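Kornia Pocket Goal, second review after one season

I bought the Kornia Pocket Goal in November, for our Saturday kids and for my own backyard, and I promised in my first review to come back when it had some real matches behind it. Now it has. I used it for training with the under-nines in Bristville and for many small games with adults who kick much too hard.

First the good part. The goal comes in a long bag with a shoulder strap, and one person can carry two of these bags from the car park to the far end of the oval without stopping. The poles are joined inside with elastic cord, same as in a tent, so you shake them and they almost find each other. My fastest time to put it up is 4 minutes. The paper in the bag promises less, but I think they have measured it without wind.

The net is better than I expected for the price, which was $132 for the pair at Skitengate, the sports shop near the station. The mesh is tight and the colour stayed white after the whole winter. I found one small hole in the corner and closed it with fishing line.

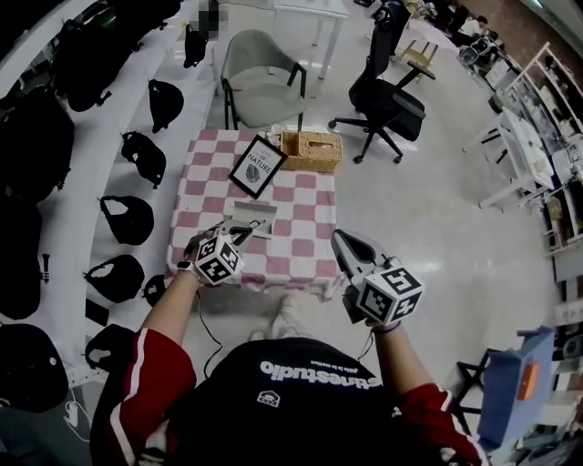

What I like less is the pegs. They are short, and in dry ground they bend. In soft ground they go in nicely but come out again when somebody hits the crossbar. I changed them for longer ones after the second month and since then the goal stands quiet. If Kornia reads reviews, please put longer pegs in the bag and ask a few dollars more, I would pay it with pleasure.

The crossbar also sinks a little in the middle. For children it makes no difference. For adults it gives arguments, as there is always one person who says the ball was over. We now play with the rule that the goalkeeper decides, and it works only when the goalkeeper is in a good mood.

I have also used the Sumampouw folding goal, which my neighbour club owns. It is heavier and takes longer to build, but the frame is stiffer and it does not walk backwards after a strong shot. If your goals can stay on the same field all season, I would look at that one first. If you must carry everything home each time, as we do, take the Kornia.

Spare parts were a nice surprise. I lost one corner joint in the long grass and ordered a new one, part number 2613, from the shop. It arrived in a padded envelope and fitted at the first try. The zipper of the bag is weaker and already catches on the lining, so I pull it slowly.

I have now used the goals for 20 training evenings plus the weekends, and both are still straight enough for me. I give four stars from five. The missing star is for the pegs, and maybe half of it for the zipper. I am keeping them for the next season and will probably buy one more pair when Skitengate has a sale.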